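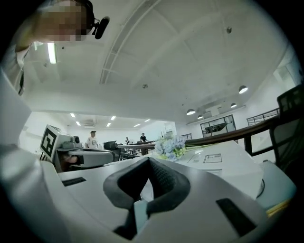

Trivix Student Robotics Club: Questions We Get a Lot

What do new members do first?
Pick up a pair of hand-held grippers and start practicing! Each one has a marker cube on it, and you'll be surprised how fast your hands learn the jaws.

What kind of tasks do you work on?
Everyday stuff, and that's the fun of it – opening doors and lids, reaching into tight spots, handling things like a clothes iron. 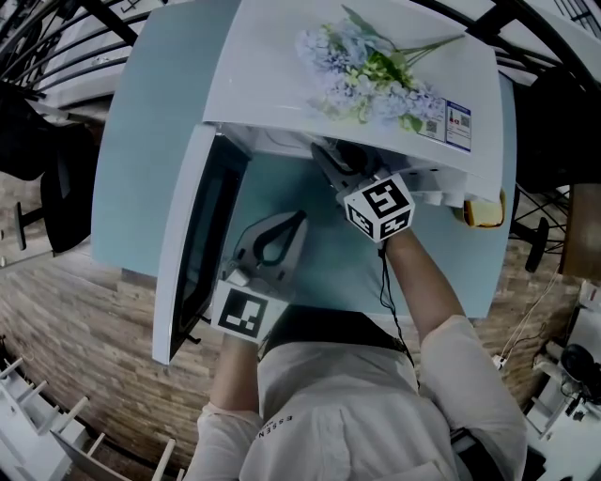 Do I need to know how to code?
Nope. Dehua Wan runs a beginner group every August, and it starts from zero.

We use cookies to remember your settings. Accept | Manage

Can I work alone?
Sure, though pairs are great – one person works, one keeps notes.
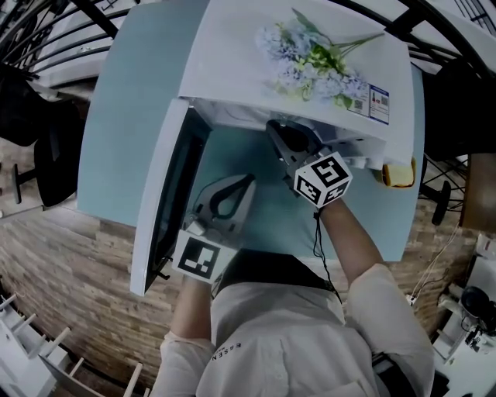

How do I join?
Email Beca Pritchard with your name and grade. Dues are $19 a semester.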